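Budham laundry cooperative to move into former print works

17/09/2023

A laundry cooperative that has been washing and mending clothes for Budham households out of a church basement will move into the old Bermúdez print works on Wesotier Street in November, after the town agreed to a lease on the ground floor.

The cooperative, which goes by the name Zarkness, was started by former employees of the hotel laundry that closed on the north side of town. It now has 18 members. They wash, dry, fold and repair for people who have no machine at home, and for a handful of small businesses, among them two barbershops and a daycare.

The lease runs for two years, with an option to renew. The cooperative will pay $1000 a month and will cover its own water and power. The town, which has owned the building since the print works shut down, will pay for a new roof drain and for repairs to the loading door on the alley side.

"We have been turning people away," said Feng-yi Man, who handles the cooperative's bookings. "The basement has one drain and one outside wall. You can't put another dryer in there, because there is no place for the vent to go."

The print works has 4000 square feet on the ground floor, most of it one open room with a concrete slab. Plans filed with the town show washers along the east wall, where the water main comes in, and dryers on the alley side. The front part of the room, facing the street, will be the counter and a waiting area with seats. A smaller room at the back, once used for paper storage, will be the mending room.

Mending has become a larger part of the work than the members expected. Customers began leaving shirts and bedding with notes pinned to them, asking if a seam could be closed or a zipper replaced before the wash. The cooperative now charges a flat price for small repairs and gives a quote for anything larger.

Brândușa Buzatu, who does most of the sewing, said the jobs she sees are mainly ordinary ones: hems, pockets, elastic, torn pillowcases. Work clothes come in with the knees gone. She also gets a steady supply of towels with frayed edges, which she trims and binds with tape. 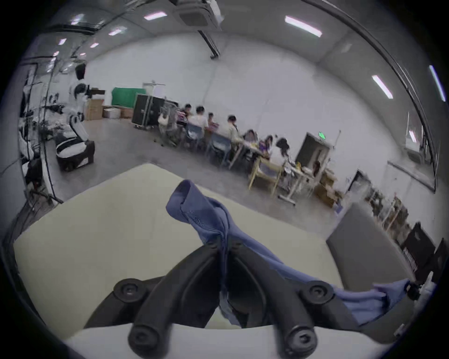 The mending room will have space for a long cutting table and three sewing machines. At present Buzatu works at a folding table next to the water heater and packs everything away at the end of the day so that the church can use the room in the evening.

The new location will also allow for longer hours. The church basement is available only until late afternoon, which has been a problem for customers who work day shifts. On Wesotier Street the counter will stay open until 8 p.m. on weekdays. The cooperative has not decided on weekend hours and says it will ask customers first.

Prices for washing and folding will go up slightly after the move, to cover the rent. The cooperative pays the church only for utilities. A revised price list will be posted at the basement counter before the move, and customers with prepaid cards will be able to use up their balance at the old rate.

Not everyone on Wesotier Street was in favor at first. At a meeting in the town hall this summer, several residents asked about noise from the dryers and about delivery vans in the alley, which is narrow and has no sidewalk. One asked if steam from the vents would reach the windows of the apartments behind the building.

Chi-keung Liao, who lives across the alley, said his main concern was early mornings. "I work nights," he said. "If the fans start at five, I'm awake at five." Under the lease, no dryers may run before 7 a.m. or after 9 p.m., and the vents have to go up through the roof instead of out through the alley wall. Vans may load and unload in the alley but may not park there.

Liao said he was satisfied with those terms, though he would like to see how the loading works in practice before saying more.

Shuk-fan Lau, who runs the stationery shop next door, said she was glad to see lights on in the building again. The print works has stood empty since its presses were sold, apart from a short period when the town stored street signs there. "People come down this end of the street for me and for the bus, and that's it," she said. "If they have a wash going, they may walk around a little."

The town's property office received one other proposal for the ground floor, from a storage company. Afaf Zein, the town's property manager, said the storage company had offered a higher rent but wanted a longer lease and planned to cover the front windows. The town's rules for the street call for ground-floor windows to stay clear.

Zein said the building was in fair condition – the slab is sound, and the wiring was replaced before the print works closed – but the drains needed work. Old ink and grease had narrowed one of the floor drains, and a section of pipe under the loading door had cracked. The cracked section has been replaced. An inspection of the remaining drains is planned before any machines are brought in.

The second floor is not part of the lease. It has no elevator and only one staircase, and Zein said the town has no plans for it at present.

Most of the cooperative's machines will be moved from the church. Two larger washers, meant for blankets and comforters, are being bought secondhand and will be installed directly in the new space. Until now customers with heavy bedding have had to take it to the laundromat out by the highway, a trip that is hard to make without a car.

The basement service will keep running until the move. The cooperative expects to close for one week while the machines are disconnected, carried over and tested, and will announce the dates at the counter and on the church notice board. Customers are asked to pick up finished laundry before then. Bags that have not been collected will go along to the new address and be held there.

Pickup and delivery for customers who cannot leave home will continue during the closed week, with washing done on a borrowed machine at the daycare. Anyone who wants to be added to the delivery route can leave a name and address with Man at the basement counter, or put a note in the drop box by the side door of the church.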